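Speaker notes: Clearing the table after a shared lunch
Talk for the Fallidwood kitchen evening, May. 40 minutes with questions.

Start
Thank the hosts. Say that I am not a professional cook and I came to this subject from washing dishes at Clola, where we served 831 lunches in one spring. Ask who washes up at home and wait for the hands.

First point: leave the dishes spread out for a moment. People like to make one high pile at once, and then the spoons are lost in the middle of it. A small plate on a bigger plate is fine, with the spoon on top.
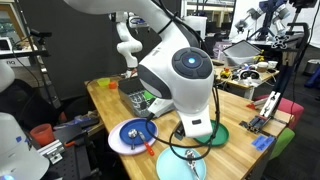
When I learned this, I stopped carrying everything to the sink in one trip. Now I make 3 trips and I break less. Tell the story of the Magagula teapot here, but keep it short.

Second point: the rack comes to the table. At Clola we always had the rack beside the sink and everybody stood in a line. On a wide table two people can work from two sides. A bowl goes upside down, or it leans with the open side away from you – both are good, but please choose one and stay with it.
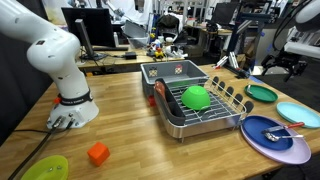 Cutlery
Speak slowly in this part, last time I was too fast.
Spoons and knives leave the plates before the plates move. If a spoon rides on the plate it will fall, usually on a foot. Long handles go in the holder first, small things after them.

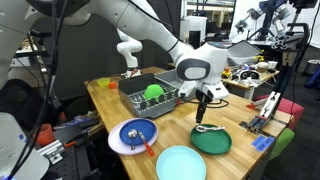 Green plate with its spoon, bowl already in the rack.

Third point: colors. With plates in different colors I can give simple instructions to a guest: "the blue one next, then the green." It is also easier to see which plate was forgotten. Mention the Fulideck handout, page 6, with the order of washing. Bowls take the most room, so I put them in before the plates.

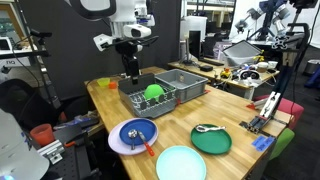

One reader of the handout wrote to me that bowls should go in last, because they drip on everything below and the plates must be dried again. I tried it this way for a month. With a deep rack it is a fair remark, with a flat one I still prefer bowls first.

Questions. If there are none, ask them where they keep the rack at night.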